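How to Teach a Robot to Fold a Sweater (There Are Rules)

Filed under: Machines and Manners
July 9, 2021

You already know how to fold a sweater. You may not do it, but you know how. Somebody showed you once, and then somebody reminded you 825 times, and now the knowledge is in there somewhere, next to the words to songs you don't like.

A robot starts with nothing. It doesn't know what a sleeve is. It doesn't know that a sweater has a front, or that a bed is a good place to put one down and a puddle is not. So people have to show it, and one way to do that is with a gripper you hold in your hand. You squeeze, the two fingers close. You let go, they open. A camera on the gripper records what the fingers are up to, and later on a computer goes through all those recordings and tries to work out how folding is done.

It sounds like a very easy job. It is a job with a rule book.

The rule book we're going to look at comes from Homholm, where people teach a household robot called Mushi. Mushi is supposed to tidy bedrooms one day. At the moment it can pick up a sock, think about it, and put the sock back where it was, so in some ways it is already as good as you are.

Who needs rules for laundry?

The first version of the Homholm rules was one page long. It said "Fold things nicely." Everybody agreed with it and everybody did something different. One person folded the sleeves in first. Another began at the bottom. A third rolled the whole sweater up like a burrito, and was proud of it.

The computer studied all of this and learned that a sweater is a thing you poke from many directions. That was in February. The rules are now 38 pages long, and the burrito has a page to itself.

Here are some of the ones that matter.

Ask first. A bedroom belongs to a person. Before anyone records in one, that person has to say yes, and they're allowed to say no later, even if the team has brought snacks. If they change their mind, the recordings get erased. No sulking.

Put private things away. Letters, family photos, your report card, the diary with the tiny lock. A camera doesn't know what is a secret. It looks at everything with the same interest.

Keep your own fingers out from between the gripper's fingers. Yes, it had to be written down. A gripper squeezing a sweater and a gripper squeezing a thumb feel exactly the same to the gripper.

Don't make the room perfect. This is the rule children like best. If Mushi only ever sees smooth beds and bare floors, it will be no help at all in a real bedroom, where the quilt is in a heap and there's a pile of clothes in the corner. A normal mess is good teaching. (You may try this on your parents. Results vary.)

Go at a steady speed. Fast hands make blurry pictures, and nobody ever learned to fold from a smear.

Keep your mistakes. If you drop a sleeve, you pick it up and carry on, and you mark the recording so that the computer knows there was a slip. You don't pretend it went well. Recording number 2426 at Homholm is a person failing to fold one pillowcase for a very long time, and it's one of the most useful they have.

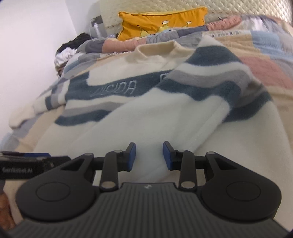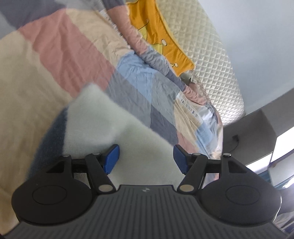 Folding lessons, with quilt.

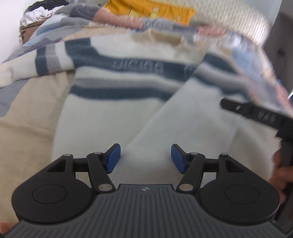 Does everyone do it the same way?

No, and this is where standards come in. A rule is something one team agrees on. A standard is something lots of teams agree on, usually after a great many meetings with bad cookies.

Say the people at Akilden are also teaching a robot, and they write "sleeve" on their recordings where Homholm writes "arm part." If the two teams ever want to share, somebody has to sit down and fix all the labels. The two of them met in Titside to sort this out, and came home with a list of nine words that both would use. "Sleeve" won. "Arm part" is still said in the hallways at Homholm, quietly, by people who were fond of it.

Try it yourself

Write rules for folding one T-shirt. Give them to a friend who has to do exactly what the paper says and nothing else. If you write "fold it in half," they get to choose which half, and they should choose the silliest one available.

Then fix your rules and try again. Count your pages when you're done – if you get past 38, Homholm would probably like to hear from you.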